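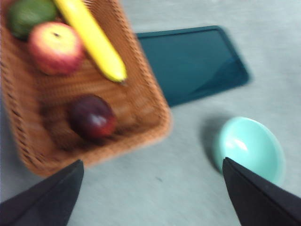

Muvwood is a two-finger gripper and arm package for handling soft goods on a bench. It is made by Jatus and can be seen working at the Trarholm showroom, where the demonstration bench is open to visitors by appointment. The standard demonstration uses fruit in a woven basket and a small round bowl. An apple, a banana and a plum call for different opening widths, and the banana has to be taken across its curve. Visitors choose the order.

What you will see

A session lasts 70 minutes. The first part is a short talk at the bench covering reach, grip force and the teaching method. The rest is hands-on. An operator guides the arm through a pick once, then the arm repeats it at working speed. You are welcome to move the basket between runs and see how the package copes. 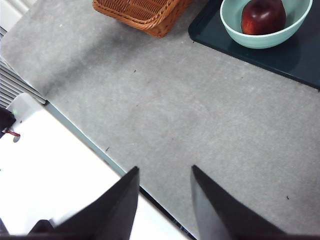

Muvwood at the Trarholm bench, fingers open. Apple in the bowl, bowl on the tray.

The fingers are tapered so they can get down between items that sit close together. Wider pads are available for boxed goods and can be changed at the bench in a few minutes. Both types are kept at the showroom, so ask if you would like to compare them.

Force is set per item. For most fruit we start low and step up until the item no longer slips. The settings are saved by name and can be copied to a second arm.
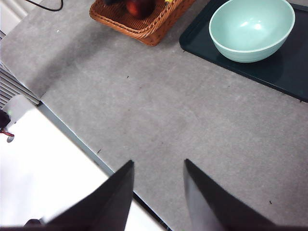 Tumaini Simiyu writes that the slow run was more useful than the fast one, and that the session should spend longer on setting the grip force – by the time the pears came out there was only time for two tries. The bench at Masanja handles mostly pears and avocados, and bruising there shows up a day later, so a clean pick on the day does not settle much. A take-home sheet of starting values would help.

We have added a sheet of starting values to the visitor pack. It covers 13 kinds of fruit and vegetables and is meant as a first guess only. Ripeness changes the figures more than size does, so please test on your own stock before you set up a line.
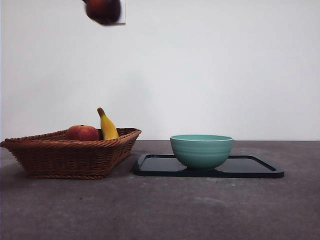
You can bring your own items to the session. Anything up to 400 grams is fine with the standard fingers. Please let us know in advance if you plan to bring glass, or anything wet or loose.

Included in the package
Arm with bench mount
Two-finger gripper with tapered fingers
Wrist camera and one fixed camera
Controller and 1000 mm cable set
Teaching software, single license

Visiting
Sessions run on weekdays at 10 a.m. and 2 p.m. The showroom is closed on Sunday and for most of December. Groups of up to six can be seated at the bench – larger groups are split in two. Parking is behind the building.

To book, use the contact form and choose "Muvwood demonstration" from the list.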